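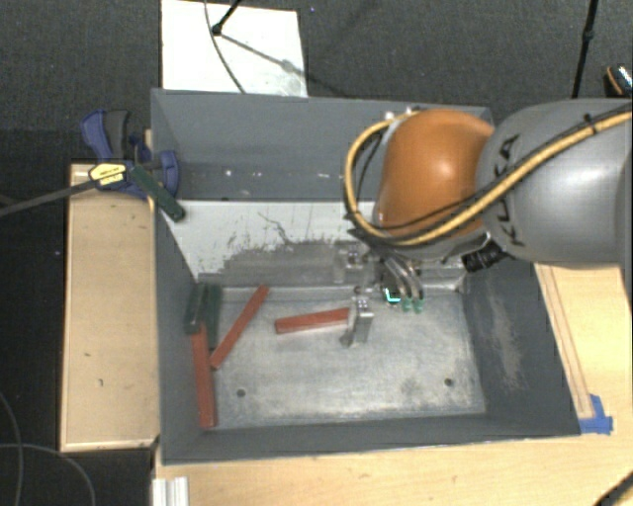
3.2 Materials and storage conditions

Apples of a single late variety were obtained in September from the Privetti packing station, Vuvmont, and graded by hand on arrival. Fruit with broken skin, russeting over the shoulder or a missing stalk was set aside. The remainder was divided into 5 lots of 40 fruit, giving 200 in all, and each lot was assigned to one storage treatment. Lots were kept in open trays — lids were found in earlier work to raise humidity unevenly — and held in the dark for 16 weeks.

Firmness was measured on opposite sides of each fruit after a thin disc of peel had been removed. The two readings were averaged before analysis. Juice from the same fruit was pressed through muslin and its soluble solids read at room temperature.

Figure 3. Open steel-grey bin with sloping sides, beside an orange and grey KUKA arm.

Weight loss was expressed as a share of the weight at intake. Fruit showing rot at any inspection was removed and recorded, and its later readings were treated as missing. The Kozan treatment differed from the Ida treatment only in the rate of cooling over the first days; all other settings were the same. Differences between lots were tested by analysis of variance, with tray position as a blocking factor.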